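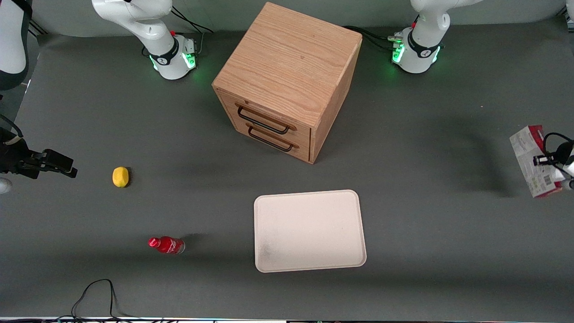

Huiling Lei wrote after the Wuvstead talk that I spent too long on what to throw away and not enough on how to find the things you keep. She wanted to know where the car title goes, and she had sat through an hour without hearing it. So the order is changed for Trusimholm. Finding comes first, throwing away comes second, and the car title gets mentioned in the first five minutes.

Slide 1. Title

Household Papers: Keeping Them, Finding Them, Letting Them Go.

Leave this up while people sit down. Say where the restrooms are. Handouts are on the chair by the door, one per household if possible. I printed 400 for the spring series and there are not many left.

Say at the start: I am not a lawyer or an accountant. Rules on taxes and on estates differ from place to place, and where I give a number of years they should check it with whoever does their taxes.

Slide 2. The two questions

Every piece of paper in the house gets asked two things. Would I need to find this in a hurry? Would it be hard to replace?

Yes to both: passport, birth certificate, insurance policy, the current will, the car title. Put these together in one place that every adult in the house knows. (That is Huiling's answer. Pause here, people write this down.)

Hard to replace but no hurry: the deed, military discharge papers, old diplomas, adoption papers, receipts for work done on the house.

Hurry but easy to replace: the vet's vaccination sheet, school forms, the appliance manual.

No to both: most of what is in the pile.

Slide 3. Two drawers are enough

Most homes can do this with two drawers. Top drawer is for this year and anything you would need in a hurry. Bottom drawer is for everything else you have decided to keep. A cabinet, a dresser, a cardboard box with a divider, it makes no difference. If somebody asks what to buy, tell them to sort first and measure the stack.

People with a four-drawer steel cabinet usually ask if they should get rid of it. No. Use two of the drawers and put the Christmas lights in the others.

Check the handle clearance if hanging folders are going in. Hanging folders need rails, and a plain drawer doesn't have them. Manila folders standing on edge with a brick or a bookend behind them work fine.

Slide 4. Labels

Use the word you would say out loud. My mother filed the furnace papers under "H" for Holst, the make of the furnace. My father looked under "F" and then under "heat" and then called her at work. A label should be the word the least organized person in the house would try first.

Folder names that have worked for people:

Car
House
Doctor
Taxes, with the year
School
Pets
Work
Bank
Ask Someone

The last one is for papers you don't understand. Everybody laughs at it and then everybody uses it. Empty it when you see the person you need to ask.

Don't color code unless you already like doing that. The colored folders run out and then the system stops.

Slide 5. The tray

Mail comes in every day and nobody files every day. Have one tray, flat, near where you put your keys. When it is full, sit down with it. A full tray takes me less time than a cup of coffee, as long as I don't open the catalogs.

Martim Patrício asked at the last session whether the tray could be a bag. It can. He hangs his on the back of the kitchen door. The one thing I would avoid is having more than one, upstairs and downstairs, because then there are always papers in the other one.

Slide 6. Short break if the room is warm

Otherwise keep going. At Wuvstead I skipped it and was glad to have the time at the end.

Slide 7. Throwing away

Start with the easy ones. Manuals for things you no longer own. Envelopes. Inserts that come with bills. Expired coupons. Old phone plans. Warranty cards for a toaster that left the house before the children did.

Then the paper bills. If the bill has been paid and you don't use it for taxes, one year is plenty for most people. I keep the last one that shows the new rate and recycle the rest.

Then taxes. Returns themselves I keep for good, they are thin. The backup papers I keep for the number of years my preparer told me. Ask yours. Do not take a number from me or from the person next to you.

House papers: keep what you paid for the house and for any big improvement until you have sold it and the tax year is closed.

Medical: keep the summaries and test results, shred the duplicates of the statements once the bill is settled and the insurance has paid.

Slide 8. Shredding

Anything with an account number, a social security number or a signature goes in the shred pile. A name and street address alone I put in the recycling. Some people feel differently and they can shred those too.

Home shredders overheat. Mine takes a few sheets at a time and then wants a rest. If you have boxes of it, look for a community shred day. The library here keeps a list at the front desk. Take out binder clips. Staples are usually all right, but ask.

My own first clear-out filled a leaf bag. I stopped at 500 sheets that first evening and the last of them were in no kind of order, so I would tell people to quit when they get tired. Tired people shred the wrong thing. I shredded a marriage certificate. It cost a fee and a month of waiting to get another one.

Slide 9. Scanning

Scanning is useful as a second copy. It does not get you out of sorting. A folder on the computer called "scans" with everything in it is the same pile.

Name the file with the year first, then the word from the drawer label. 

Keep the paper for anything with a raised seal or an original signature.

I get asked about scanning apps at every talk. I used one called Haltano for a while and then went back to the flatbed. Whatever they already have on their phone is good enough. Move on quickly here or this takes the rest of the hour.

Slide 10. Someone else's papers

Slow down for this one. In every group there are people who came because a parent died or is getting forgetful.

Points to make:

Don't throw anything away in the first weeks. Box it and write on the box which room it came from.

Open the mail as it arrives. The mail tells you what accounts there are. Let a full year of it go by if you can, as some bills come only once a year.

Look inside books, coat pockets, the freezer and the piano bench.

Letters and photographs are a separate job. Put them in a different box and close the lid. If they get mixed in with the bank statements you will read letters all afternoon and get nothing done, and some of those afternoons are hard.

If the person is living, ask them where things are while it is still an ordinary question. Ask on a normal day, over lunch.

Slide 11. The one-page list

Handout, back side. One sheet that says where everything is: the drawer, the bank, the lawyer, the key to the lockbox. No passwords on it. Put the month at the top. Mine says April. Give a copy to one person outside the house.

Let them start filling it in now. Five minutes. Walk around the room, don't talk.

Slide 12. Keeping it going

Empty the bottom drawer down once a year when the taxes are done. Take out last year's folders from the top and move what you're keeping. New folder for the new year. Done.

If it falls apart, and it will in a year with a move or a new baby, put everything in the tray and start from the two questions again.

Slide 13. Questions

Leave the two questions on the screen. Repeat each question into the microphone, the back rows at Trusimholm can't hear the front. If no one starts, ask who has a drawer that doesn't open anymore.

Bring home: extension cord, clicker, leftover handouts, the sample folders.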